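Monday, October, workshop notebook – small bathroom

Started at 9.30 with the floor. Onni had left the window trickle vent shut over the weekend, so the first job was to open that and prop the door. The beige tiles show limescale more than dirt. Used the Zetow descaler at the weak mix, 80 ml to 1000 ml of water, three minutes on and then off with the squeegee. The grout by the toilet needs a second go with a brush. Wrote the same mix on the bottle in marker as the old label has gone.

The tray took longer than the floor. Drain cover lifted out easily enough, hair trap cleared, cover back in. Limescale round the mixer valve is worse on the side with the red marking – left a soaked cloth on it while I did the glass. Runner at the bottom of the sliding door was gritty. Brushed it out and wiped it, no grease, as the Lostora sheet says to keep it dry.

After that, linen and the small stuff. Nuria wants the white towels folded lengthways so they fit the narrow shelf, and the woven basket kept down in the corner for flannels.

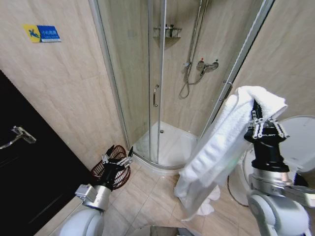
Photo: Nuria Salcedo

The towel and the plastic want sorting into separate piles before anything else gets put away. Plastic goes in the Jevent crate under the bench, flat, and can be used again if it isn't torn. Any towel that has touched the floor goes back in the wash, even if it looks fine. We agreed that last month and then both forgot.

Basket: the open weave collects dust, so it gets a shake outside and a dry brush. No water on it. Onni rinsed the last one and the bottom went out of shape.

The two small bottles can stay on the wire corner shelf in the shower. I'd like to know what is in them and have asked Nuria. Slip sign stays on the wall where it is.

Water meter before starting read just short of 3000, forgot to take it again after. Will do a proper before and after next time.

To do:
second pass on grout by the toilet
new label for the descaler bottle
ask Vahidi about a replacement seal for the shower door, ours is the curved type
more flannels, we are down to the thin ones
Onni to check the latch fitting on the right-hand frame, it felt stiff when I cleaned round it

Stopped at 11.15. Door left open to air the room.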